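The Year I Stopped Buying Fabric

Wed 14 April

I gave myself four rules when I started this, and I broke the first one before lunch. It was the one about staying out of the remnant store in Umville, where I only went in for thread (I did buy the thread, to be fair, along with almost two yards of something yellow).

Since then, though, I've been good! I've spent $240 on sewing in all this time, most of it on needles, a zipper or two and getting my old machine serviced at Mindemness – they had it back to me in a week and it purrs like it did when I was first married. What I've been doing instead is sewing from the shelves, and oh, the things that were on those shelves. Curtain lining from the house on Stasiv Road. Half a skirt I'd cut out one June and then lost the nerve for.

I finally washed everything, pressed it, and sorted it by weight, which took me three weekends and a great deal of tea. 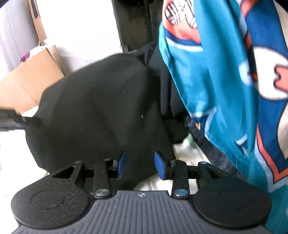
Do you have to prewash ribbed knits? I always do, in cool water, and I dry them flat, and I let them rest overnight before I cut.

The half skirt is next. I've found the pattern but not the waistband piece, so I'll be tracing one off my gray wool and hoping for the best.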